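5.2 What went wrong at the sink

I'll be blunt: the sink task gave us more grief than everything else put together.

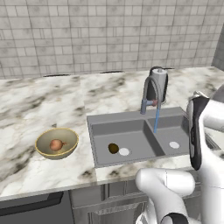
Figure 4. Simulated sink task, with an onion in the bowl, a dark oval object in the left basin, and the faucet running into the right basin.

We ran 1,621 episodes in the Omside kitchen, and the bug I care about most showed up in 28 of them. The arm would swing over to the faucet lever, the wrist would clip the spout, and then (this is the bad part!) our force limit just didn't fire. Contact with the faucet was being logged as contact with water, and we'd told the safety check to ignore water. Phong Hoàng spotted it while replaying logs for something else entirely. In 17 of those episodes the policy kept pushing for up to 10 seconds, and our success score happily counted them as clean runs. Ugh.

We split the two contact groups and reran the lot. The limit now trips on the spout, but it also trips on the divider between the basins more than I'd like, and we still haven't tuned that for the Zusach gripper.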